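**Pikholm amplía su programa de orden documental para pequeñas oficinas**

Pikholm, mayo – La empresa de servicios de archivo Pikholm abre este mes la inscripción a la nueva edición de su programa de orden documental, dirigido a despachos, consultas y comercios que todavía trabajan con papel a diario. En la edición anterior participaron 95 oficinas.

El programa dura tres semanas. En la primera se separa el papel vivo, el que se consulta o se firma en los días siguientes, del que ya puede pasar al archivo. En la segunda se asigna un revistero a cada asunto abierto. La tercera se dedica a revisar lo que ha vuelto a quedarse sobre la mesa y a fijar una hora de repaso, normalmente al final de la jornada.

«Casi todas las oficinas que visitamos tienen armarios suficientes. Lo que falta es un lugar para las hojas de esta semana», explica Imke Voß, responsable del programa. La recomendación general es usar un solo revistero por persona, colocado en una esquina del fondo del escritorio, con el papel de canto y el resto de la superficie libre para escribir.

Pikholm aconseja los modelos de malla o perforados, que dejan ver cuánto hay dentro sin tener que sacarlo. Las carpetas cerradas se reservan para expedientes terminados.

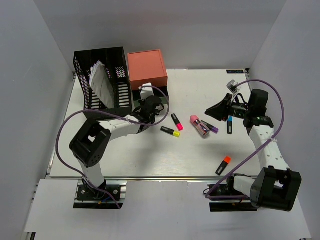

Nithin D'Souza señala que en su gestoría el cambio más difícil fue renunciar a las bandejas apiladas, y que durante los primeros días varias facturas acabaron en el revistero equivocado – desde entonces cada uno lleva el nombre del asunto en el lomo. Añade que el repaso diario le parece demasiado frecuente para equipos pequeños y que ellos lo hacen cada dos días.

La inscripción cuesta 541 euros por oficina e incluye una visita inicial, los revisteros y una guía impresa. Las oficinas que ya participaron pueden solicitar solo la visita de revisión. El material lo suministra Zusteo y puede pedirse en negro o en blanco.

Contacto de prensa: Arne Bauerfeind, Pikholm, extensión 2207, de 9:00 a 14:00.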